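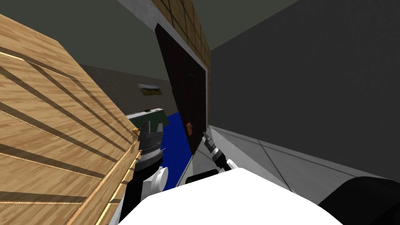 Mhairi Lennox
Forum moderator, Small Press and Back Issues

Home | Forums | New Releases | Back Issues | Reviews | Log in

Thread: Flarneck hardcover or the single issues?
Started in March by Mhairi Lennox

Landbridge have put up the contents for the Flarneck hardcover. It collects all 20 issues plus the two-part winter special, with the covers at the back. No letters pages. I have the singles up to 14 and gave up looking for the rest. Is anyone switching to the book, or is it worth filling the gaps?

inkwell_92
Switching. I read the first arc in a borrowed set and the paper was already going brown. The hardcover is on matt stock going by the sample pages, which suits the later art much better.

Skovitz
Keep the singles. The colours were redone for the book and I don't like them. Compare the harbour chapter in issue 6. The original has flat blue and one orange and you can tell what time of day it is. The new version has gradients all over the sky and the figures get lost in it.

inkwell_92
The original printing of issue 6 was out of register on half the copies. Mine had a face with two noses.

Skovitz
Mine is fine.

Hilde Jansen
Does anybody know if the special goes at the end or after issue 11? It came out last but the story is set during the gap when Oske is in prison. I'd rather read it there.

Mhairi Lennox
At the end, according to the contents page. I agree it reads better after 11, though the last panel gives away who the lighthouse keeper is, so a first-time reader would have that spoiled.

buenaventura
It doesn't give it away. You see a hand with a ring. The ring isn't explained until 17.

Mhairi Lennox
Fair enough, I had that the wrong way round.

Skovitz
Anyone who read issue 9 would know the ring. She takes it off in the ferry scene.

buenaventura
Different ring. The one in 9 has a stone.

Hilde Jansen
I've just looked and there is no stone in 9 in my copy – it might be a colouring thing. I'll check the reprint at the shop.

paperclip
Back to the question. I had issues 15 to 20 from a seller last year and paid more for them than the book costs. 19 is the hard one. The print run was cut and it never got a second printing. If you only want to read the ending, buy the book.

Skovitz
Or wait. Landbridge usually do a paperback a year later.

paperclip
They did for Buenaventura, but not for the last two hardcovers.

Mhairi Lennox
Thanks all. I think I'll order the book and hang on to my singles for the letters pages. If anyone has a spare 15 in reading condition, send me a message.

Page 1 of 2 | 1259 views

Contact the moderators | Copyright remains with individual posters | Back to top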